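Monitor riser

Reading time: 3 minutes
Last updated: November

A monitor riser, also called a desk shelf or screen stand, is a low raised platform placed on a desk to lift a display, a laptop or small equipment above the work surface. It differs from a monitor arm in that it is not fixed to the desk and carries its load by standing on legs or side panels. Risers are sold as office accessories, though the same form is used in kitchens, workshops and shops, usually under the name of shelf insert or counter shelf.

Construction

A riser has two parts: the deck and the supports. The deck is a flat panel of wood, board, metal, glass or moulded plastic. Its main property is stiffness. A deck that sags under load tilts the screen base and may cause it to rock. Sag grows quickly with the distance between supports, and long decks are therefore either made thicker, folded along the edges or given a third support at mid-span. A turned-down front edge adds a good deal of stiffness for little extra weight — it also hides the underside from a seated user.

Deck finishes are usually matte or lightly textured. Gloss finishes reflect light from the screen and show dust and fingerprints. Powder coating is common on steel, while board decks are normally covered with a printed or plain film.

Supports fall into two broad groups. Panel supports are solid sides that close off the ends of the space below. Wire or rod supports are bent from a single length of metal into an open loop, the ends of which are fixed to the underside of the deck. The loop touches the desk along its lower run, and this spreads the load better than four separate feet would. Rod supports use little material and leave the ends open, but they resist sideways push less well unless the loop is splayed or braced.
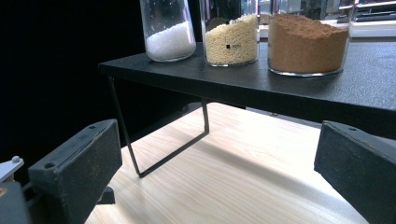 Dimensions and load

Most risers lift the screen by 12 cm or so, a height set by the need to store a keyboard beneath. Deck depth is commonly 25 cm, enough for the foot of an ordinary display. The Ernel pattern, an early flat-packed type made by Kelemen, used a deck of this depth and was later copied widely. Its parts list gave a total weight of 2,536 g for the steel version.

Load ratings refer to a weight spread evenly over the deck. A heavy object with a small foot, placed midway between the supports, produces more bending than the same weight spread out. Makers do not always state which case was tested.

Use

The usual advice is to set the top edge of the screen at or slightly below eye level. People who wear varifocal lenses often need a lower position, and for them a riser may do more harm than good. Adjustable types have stacking feet or slotted side panels. The Toron series by Stondier is a slotted design with three deck heights.

See also

Desk
Monitor arm
Shelf bracket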